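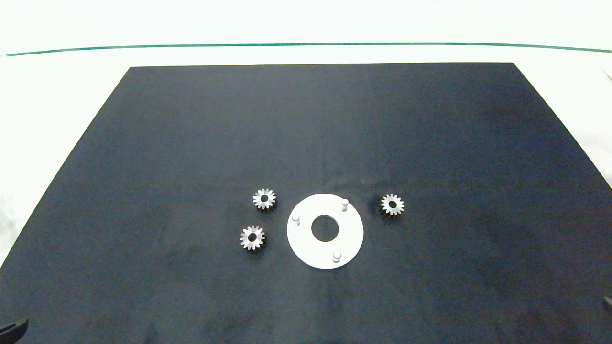

The workshop is one unit behind the old Bajpai depot, shared by 20 members. I went on a Saturday in July 2023 to see the arm Boonsong Sriwong has been building there since February. He calls it Roro. The test job is a planetary gear stage: a white ring plate with three pins, and three small spur gears that have to go over them.

Joint cables are run outside the links in braided sleeve and labeled by joint pair. Boonsong had the wiring inside on the first version and gave it up after 2 broken conductors at the elbow.

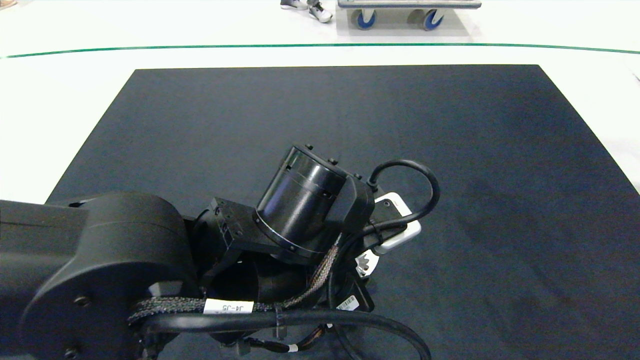
The control code is his own, on top of a motion library called Plukico. Gears are laid flat on a dark mat, teeth out, and picked one at a time. Alignment over the pin is the slow part — the bore leaves little clearance, and a tilted gear jams.
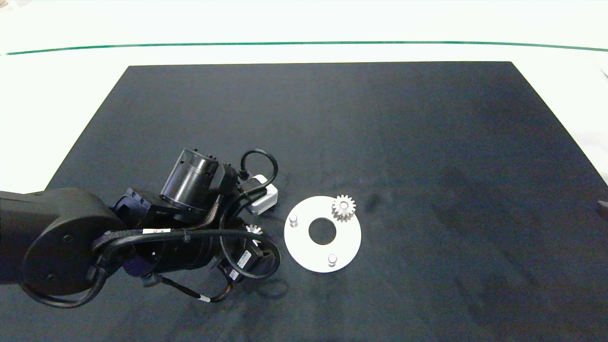

His logbook lists 117 placement attempts on the current gripper. He wants 100 in a row without a jam before he moves on to meshing a center gear. Parts came from Kelell, mostly surplus. Visitors are let in on Saturday afternoons; parking is on the depot side.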